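### 4. Care of the tabletop

1. Take all small objects off the top before you start.
2. Wipe along the grain with a soft, damp cloth. Do not pour water directly on the surface.
3. Clean the corners, where the thin metal trim meets the walls, with a dry brush.

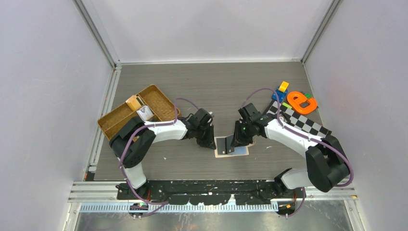 *Fig. 7. Gray wood-grain top with light scuffs.*

**Note:** Small white specks may stay after wiping. Do not scrape them with a blade.

**Caution:** Keep liquid out of the groove of the side rail.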